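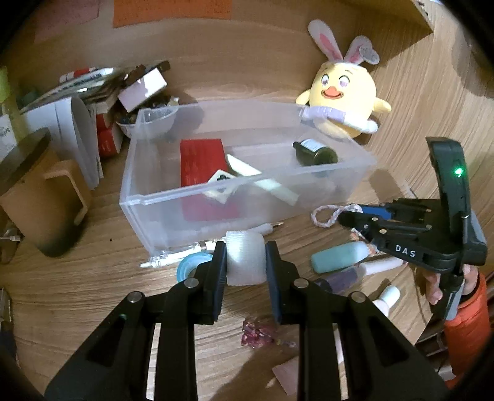 Öztürkmen Open Desk Bin

Every desk has that one corner where the small stuff ends up: the little box you meant to put away, the marker you were using a minute ago, a bottle lying on its side. The Öztürkmen bin is made for exactly that corner, and we've been happily filling ours since October!

It's a simple rectangular bin with no lid and frosted walls. You get a soft idea of what's inside (a bright red box shows through nicely) without having the whole jumble on display. The rim is good and thick, so it's easy to grab with one hand and slide over when you need room to write.

We love it next to a stack of books, or with a plush friend parked behind it. Flat things can lie on the bottom, and longer ones can lean against the front wall – pens, sticks, a short ruler, whatever you've got.

A few details:

Material: translucent plastic
Capacity: 62 playing cards standing up in a row, with space left over (yes, we tried it)
Weight limit: 23 ounces if you plan to carry it by the rim
Cleaning: warm water and a drop of dish soap

If your desk is already crowded, try one bin before you buy a second. Nusrat Naqvi, who tests our desk goods, keeps hers at an angle so the near corner points at her chair, and now half the office does it too.

4 min read
70 shares
Contact Kament | © Kament | Back to top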